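Culto > Youth Sports > Interviews

Last updated: February

February | By the Culto sports desk

Chiyo Takagi coaches the under-12 group at Storach Juniors, a youth field hockey club that plays out of the Plulen recreation ground. She took the job after her own daughter aged out of the program, and she has now been head coach for 2 years.

"I said I'd cover one spring," Takagi says. "Then the schedule for fall came out and my name was on it."

The club has 300 registered players, most of them from Plulen and the rest from Kotian, across the river. Girls and boys train together until they turn 12. Takagi would like to keep them together longer, but the league they play in splits the age groups and the club has to follow.

Practice starts at 5:30 p.m. The first part is stick work in pairs, and there are no full games until the last stretch. Parents ask about that a lot.

"They want to see a score," she says. "I tell them to come watch a kid who couldn't stop a ball in August. She can stop it now. That's what I'm looking at." 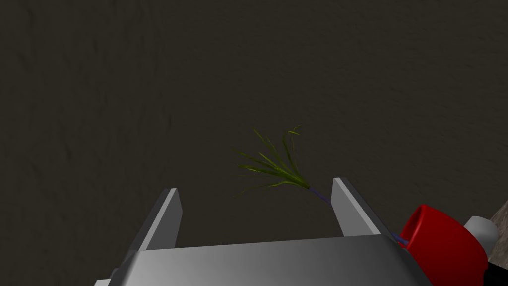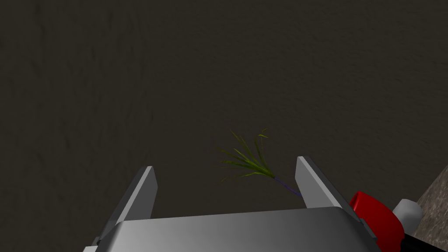 A small green plant on bare-looking brown ground, in two views.

Money is the other thing parents ask about. A season at Storach costs $500, which covers field time, league fees and a uniform. Sticks and shin guards are extra. The club keeps a closet of used gear, and Takagi says families should ask for it early.

"By the second week the small sizes are gone. What's left is all adult sticks."

Last year's equipment drive brought in $877. It went to goalie pads, two sets in youth sizes. Before that the under-12s had one set, and whoever was in goal at the other end wore pads from the older group.

Travel is harder to fix. The away games in Kotian are a short drive, but the rest of the league is spread out, and some families have one car and three kids in different sports. Takagi keeps a ride list on her phone and texts it out the night before.

She doesn't expect most of her players to go on with hockey in high school. A few will. Others have already told her they're switching to soccer or track.

"That's fine with me," she says. "They can still come back in the summer. We run pickup games through July, and you don't have to sign up."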